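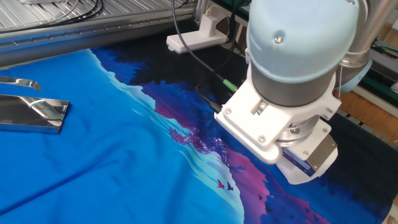

Athlete support grants: applications open in May

Applications for the Westerberg Athlete Support Grants open in May. The grants are for track and field, rowing and swimming athletes who compete at national level and don't have a full-time contract or a scholarship.

Each grant is worth $1000 and is paid in 2 parts, the first when the application is approved and the second at the end of the season. The money can go towards travel, coaching fees, physio, entry fees or gear. Keep your receipts, as you will need to send copies in before the second payment is made.
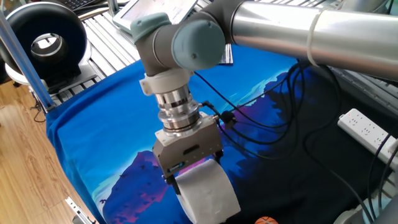 Last season we received 901 applications from clubs across the region. Many were knocked back only because the coach's letter was missing or unsigned. Please check yours before you send it.

Athletes who work part-time can apply. You will be asked how many hours you work and how many you train, but there is no cut-off for either. Athletes coming back from injury are also welcome to apply, provided they competed at national level before the injury and have a return plan signed by a doctor or physio.
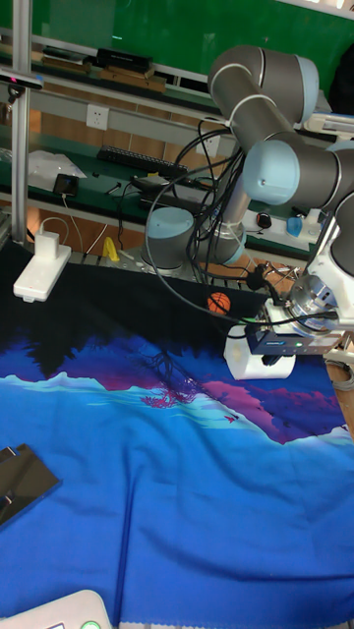 Forms can be picked up from the Trundlow athletics centre or the Stavik rowing sheds, or posted to you on request. If you are under 18, a parent or guardian must sign as well. Athletes who received a grant last season may apply again, but will need to fill out a new form. Results will be sent by email to both the athlete and the club.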